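Reading and Drawing a Long Profile
Handout 4, Rivers and Slopes
Reading time: 7 min
Print | E-mail 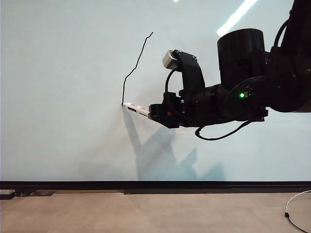

PHYSICAL GEOGRAPHY / COURSE NOTES

Home | Courses | Handouts | Field Days | Contact

In the last lecture we spoke of how a river gets its water. Now we go to the shape of the river itself, when we look at it from the side. This shape is called the long profile. It is a line which shows the height of the river bed at each distance from the mouth, or from the source, depending on which end you prefer to begin. In this course we always put the mouth on the left and the source on the right, so the line climbs to the right. Many textbooks do it the other way. Please check this first when you open a new book, otherwise the whole explanation seems to be upside down.

1. What is on the two axes

The horizontal axis is distance along the river. It is not the straight distance on the map. If the river makes a big bend, you must follow the bend. With a paper map you can use a piece of thread, lay it on the blue line, and then measure the thread against the scale. The vertical axis is height above sea level.

The two axes almost never have the same scale. The Riren is 102 kilometers long, and its source lies 1000 meters above its mouth. If we drew both with the same scale, the river would be nearly a flat line and we could learn nothing from it. So we stretch the height. This is called vertical exaggeration. You calculate it by dividing the vertical scale by the horizontal scale. For example, one centimeter on the horizontal axis is 10 kilometers and one centimeter on the vertical axis is 1000 meters. Then the exaggeration is 10. Always write this number beside your drawing. A profile without it will lose a mark in the exercise.

2. The usual shape

In the simple theory, the long profile is concave. It is steep near the source and becomes more and more gentle toward the mouth. There are several causes, and they work together. Downstream there is more water, and a bigger river can carry its load on a smaller slope. The stones also become smaller on the way, partly by rubbing against each other and partly because the large ones stay behind. Small grains need less slope to move.

A river with such a smooth curve is sometimes called a graded river. I ask you to use this word with care. It describes a kind of balance between the load which comes in and the load which goes out, over many years. A river can be in this balance and still have some unevenness in its profile.

3. Where the line is not smooth

A real profile has kinks. A sudden steep part is called a knickpoint. When you find one, there are some questions to ask before you decide the reason:

- Does the rock change at this place? Hard rock wears down slowly, and the river stays steep over it.
- Does a side river come in? It can bring coarse stones which the main river has difficulty to move.
- Has the sea level, or the level of a lake below, gone down in the past? Then a steep part is formed at the lower end and moves slowly upstream.
- Is there a fault across the valley?
- Was there a glacier in the upper valley? Glaciers leave steps, and the river has had little time to wear them away.
- Did people build something, for example a weir?

The Riren has two clear knickpoints. The lower one is at Ollgate, where the river crosses a band of hard sandstone. It is a low waterfall, and the path goes directly beside it. The upper one is near Lernach. Here the rock is the same above and below the step, so the first answer does not help us. The valley above Lernach is wide with steep sides, and the small valley of the Juhl comes in high on the left wall. This speaks for the glacier. We will discuss the Juhl again in Handout 5, under hanging valleys.

4. Errors which look like knickpoints

Not every kink is in the river. If you take the heights from contour lines, you only know the height where a contour crosses the river. Between two contours you draw a straight line, and where two straight lines meet you get a corner. Such a corner can be just a result of the method. With contours every 20 meters, a waterfall of 7 meters may not show at all.

Digital height models have a different problem. In a narrow gorge the model may mix the river with the valley side, and then the profile goes up for a short distance in the downstream direction. Water does not do this. Mark these points and leave them out, but say in your text that you did so.

5. Exercise

Draw the long profile of the Riren from the map sheet. Work in pencil. Choose your own scales and write down the exaggeration. Mark Ollgate and Lernach on the line. Then write half a page about the part between them: is it concave, straight or convex, and what could be the reason?

Hand in on paper at the field day, 20th July. We start at the car park in Ollgate and walk upstream. Bring the profile with you also in a second copy, as you will need to write on it during the walk.

Words to know: long profile, vertical exaggeration, graded river, knickpoint, hanging valley, base level (from Handout 3).

Print | E-mail
Previous: Handout 3 | Next: Handout 5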